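We use cookies to remember your basket and to count visits. By staying on this site you accept this.

Checklist for Checking a Signed Hockey Item Before You Pay or Ship It, With Our Comments

By Ravindra Ahuja, Lekow Collectibles
Last updated: January 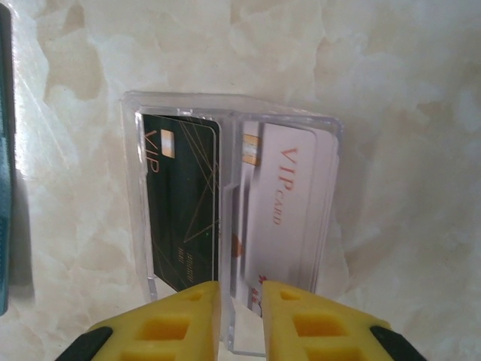 We use this list at our counter for signed jerseys, pucks, cards and sticks. Many customers asked me for a copy, so I put it on the site with the comments that my colleagues and I wrote next to the points. You can print it. If one point is marked "stop", please do not continue to the next one until it is solved.

PART A. PAPERS AND HOLOGRAM

A1. The certificate has a serial number and the same number is on the hologram of the item. STOP if not.
Comment: Read the numbers aloud with a second person. Last winter I accepted a stick on which the final two digits were exchanged. It was an honest mistake of the seller, but it took us seven weeks to get a corrected certificate.

A2. The number can be found in the database of the company that issued it.
Comment: Type the address of the company yourself. Do not use a link or a square code printed on the certificate. (Yogesh)

A3. The hologram is flat, with no lifted corner and no second layer of glue.
Comment: A lifted corner alone is not a proof of something bad. On jersey fabric the sticker moves a little with the years. Write it down and let the buyer know it.

A4. The certificate describes this item and not a similar one.
Comment: Color, size, position of the signature. We had a certificate for a white jersey together with a red jersey. The seller owned both and had mixed them, so it was solved the same evening.

A5. Invoice or other paper from the first sale is present.
Comment: Not required, but above a price of $2,000 we ask for it every time.

PART B. JERSEY

B1. Signature is complete and no letter is crossing a seam in a broken way.
Comment: On the numbers the ink looks darker than on the fabric. This is normal.

B2. No bleeding of the ink around the letters.
Comment: Look at it under daylight, before 3 in the afternoon in winter if your window is like ours. Kenna disagrees and prefers a lamp. Both are accepted.

B3. Crest, shoulder patches and name bar are sewn evenly. Pull nothing.

B4. Fight strap is present if the model should have it. STOP if the jersey is sold as game-worn and the strap is missing.
Comment: Fan versions often have no strap, and there is nothing wrong with that when the description says fan version.

B5. Smell. Smoke or mold must be written in the report.
Comment: Customers laugh about this point until they open a box. (Kenna Niven)

B6. The jersey was not washed after signing.
Comment: You can only ask. Write the answer of the seller word by word, and put his name next to it.

PART C. PUCKS AND STICKS

C1. Puck: the signature is not rubbed at the highest points of the logo.

C2. Puck: no white film on the rubber.
Comment: The film can come by itself with age. Do not wipe it near the ink. We did it once with a soft dry cloth and lost the tail of a letter.

C3. Stick: look for cracks at the heel and under the tape.
Comment: Do not remove original tape for looking. Bend nothing. If the crack is under the tape, the buyer must accept that we do not know it.

C4. Stick: length measured and written.
Comment: The shipping price depends on it and two times we paid the difference ourselves.

PART D. SIGNED CARDS

D1. Check the four corners and the surface before the card goes into any holder.
Comment: Scratches on a holder can look like scratches on a card, so the order is important.

D2. Signature is on the card itself or on a sticker. Write which one.
Comment: Both are good, the price is different.

D3. Thickness of the card is suitable for the holder. Never push.
Comment: Memory cards with a piece of jersey are thicker than people expect. Correction from Mohit: the right word is "memorabilia cards". I leave the mistake so that he is happy.

D4. Only one card in one sleeve.

PART E. PACKING AND SHIPPING

E1. Photos made of the front, back, signature and hologram.

E2. Jersey folded with acid-free paper, signature on the outside of the fold and not under it.

E3. Box has two fingers of soft material on each side.
Comment: The box must not make a sound when you turn it. We buy ours from Gestmont. Any strong box is fine.

E4. Certificate travels in a hard envelope inside the same box.
Comment: Manju Sandhu asked why not separately. We tried this and one letter arrived nine days after the jersey, and the buyer was very nervous.

E5. Insurance value is equal to the paid price. STOP if the carrier does not accept the value.

E6. Handover on Monday if possible, so the parcel does not stay in a depot over the weekend.

NOTES FROM THE LAST REVIEW

Point B4 was new and it stays. Point C2 has now a clearer text. Mohit Kandpal wants a separate part for helmets and gloves, and he will write the first version. The most recent report made with this list is number 381, for a framed jersey; the frame was opened by the owner at our counter, and A3 and B2 were marked with a comment. Questions about a point can be sent to the shop, please write the letter and number of the point in the subject line.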